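Posted by Wornance Robotics Notes, August

ok thread on collecting demos in sim this week, bc people keep asking why our block dataset is so small

task is boring on purpose. one arm, one table, a few little cubes. policy is Kurora, sim is Skudine. we teleop every episode by hand, no scripted motion

target was 358 episodes. we have 225 we'd train on. the rest is not lost exactly, just in a folder called "later"
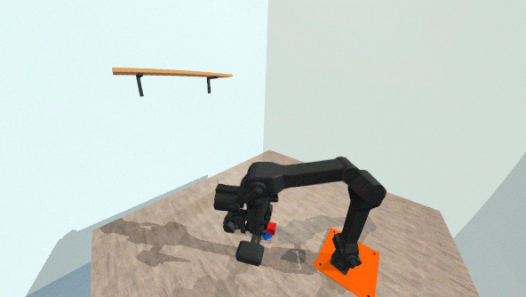

biggest time sink is resets. we randomize cube positions every episode and half my early ones had the cubes landing in the same patch of table. Kurora learned the patch. did not learn the cubes

so now: positions drawn before the session, saved to a file, I don't get to pick. removes my bad taste from the data

second thing, start pose. I was starting everything from one pose and the policy fell apart if the arm began anywhere else. now there are 6 start poses and we rotate thru them

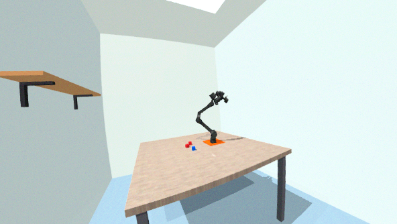 Arm up, cubes off to the left of the orange plate. Wide view.

camera stuff. the cubes are TINY in the wide view. if you downsize frames before training go look at them first, at the size the model gets. we shrank ours too far and a cube was a few pixels of mush. had to re-export the whole first 100

also two reds and one blue means "pick up the red block" is a bad instruction. which red?? we let it slide for way too long. relabeled with "left red" etc and then had to agree on left from which camera. sigh. it's the wide one. write that down somewhere on day one

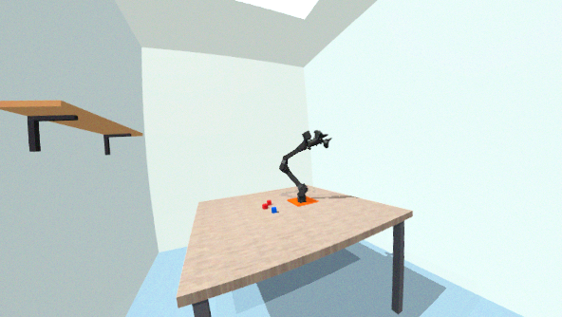
Two reds, one blue, gripper empty.

on failures: keep them, tag them, don't mix them in. Essien (our labeling tool) has a free text field and I've been typing stuff like "droped, regrasped ok". ugly but I've searched it more than any of the proper tags

pauses too. I stop to think mid episode and the policy copies it, just hangs there over the table. trimming long stills helped a lot

next up is stacking, same room same table. will post the reset script once I take my hardcoded paths out of it

if you've got a good way to check cube coverage over the table besides staring at a scatter plot pls reply

Contact | © Wornance | Back to top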